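Report on the Room at the Top of the House

Submitted by Alun Parri, Assistant Registrar of Effects, Stemstead

1. Instruction

The Office was instructed on a Monday in July to attend the residence known as Ornia and to put in order the clothing of the tenant, Nicholas, who had given notice that he was leaving and had then left before the notice was read. Under the Rules of the Office, garments remaining in a vacated room must be folded, entered in the schedule and held for 70 days. The work was assigned to me. Mererid Samuel attended as witness.

We were admitted at 3 in the afternoon by the landlady, Mrs. Tamia, who asked that we remove our shoes.

2. Condition of the room

The room is small and faces the light. The bed had been made with two covers, one printed with palm fronds and the other with roses, and it was the opinion of the witness that no single person would have chosen both. Mrs. Tamia stated that the roses were hers. The palms had arrived with the tenant. She had never raised the matter with him and did not wish it raised in the report. I have recorded it because the Rules require a full account of bedding.

A yellow plush toy was resting at the headboard. The schedule has columns for outer garments, under garments, footwear and linen. It has no column for toys. I left it where it was, pending guidance.

3. Procedure

Each article was to be laid on the bed, examined for items left in the pockets, fastened and folded. The witness read the schedule aloud and I answered to it. We began with the dark clothing, the jacket being the largest piece and the only one with both a zipper and snaps.

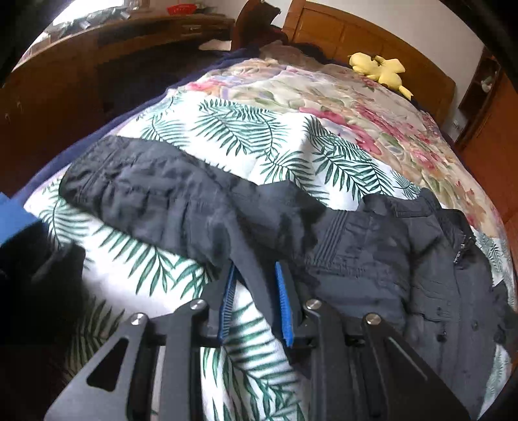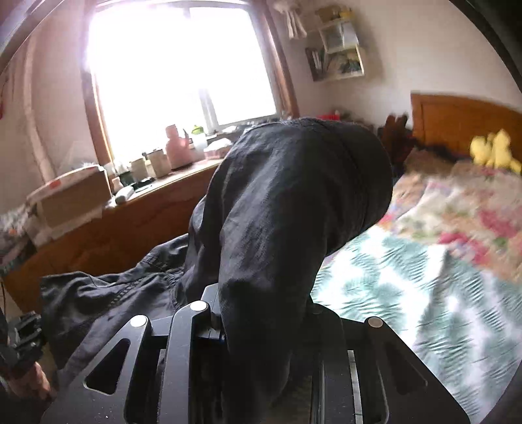 The pockets of the jacket contained a bus ticket and a folded sheet of lined paper. The Rules are clear that papers are to be read only so far as is necessary to establish ownership. I read the first line. It said, "To whoever is doing the folding." I considered that ownership had not been established and read on.

The writer apologized for the state of the sleeves. He explained that he had meant to put everything away himself and had gone so far as to lay it all out, but that a folded jacket had seemed to him a thing one did for a person who was not coming back. He asked that the dark clothes be kept together. He asked that the yellow fellow not be put in a box.

The witness requested that I read it a second time, for accuracy. I did so.

4. Departures from the Rules

The Office has carried out 266 attendances of this kind, and 100 of them have been mine. I have not previously had cause to complete this section.

The jacket was not folded. It was smoothed, fastened to the collar and hung on the back of the door, where Mrs. Tamia said it had always hung in winter. The remaining dark clothes were folded and placed on the chair directly beneath it. In the schedule these are entered as "held on the premises," a phrase intended for pianos and large wardrobes — the witness has initialed it.

The toy was entered under linen.

Mrs. Tamia was asked whether she wished her own cover returned to her, the tenancy having ended. She went to the bed and straightened the edge of it, and said that it could stay for the time being, as the nights were still cool up there. It was July. Neither the witness nor I made any remark.

5. Papers

The sheet of lined paper was returned to the pocket in which it was found. The witness had written something on the back of it. I did not ask what, as the Rules limit me to papers belonging to the tenant, and I was by then occupied with my shoes.

6. Recommendation

That the period of holding be extended by a further 70 days, and that I be assigned to the second attendance. Mererid Samuel has asked to be named as witness.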